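Running the gripper table at an open day

Quick notes from the Jalley open day, written up for whoever does the Unevstead one. Sorry for the rush.

Before doors

Table out first, then the blue file organiser on the right hand side. Book upright in the middle slot. Check the cables on both hand-held grippers - they hang off the near edge and people do lean in.

Showing the two-handed pick

1. Flat box on the table between you and the organiser, slightly turned is fine. Visitors like the one with the leaf on top.

2. One gripper in each hand. Come in from both ends at once, jaws low, slowly. Dont squeeze till both sides are in place.

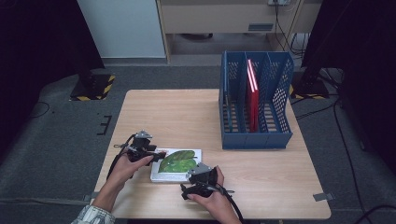
3. Lift level. If one end drops, put it down and start again, no fuss.

4. Over to the organiser, box on edge, into a free slot. Let go left, then right.

Letting visitors try

2 goes each, then swap. Kids need the table lower. Say out loud what your hands are doing, otherwise they just watch the box and miss teh jaws. We got through 206 people at Jalley and the queue was worst at 11.

Packing up

Grippers in the Vandach case, cables coiled loose. Organiser can go in the van as it is.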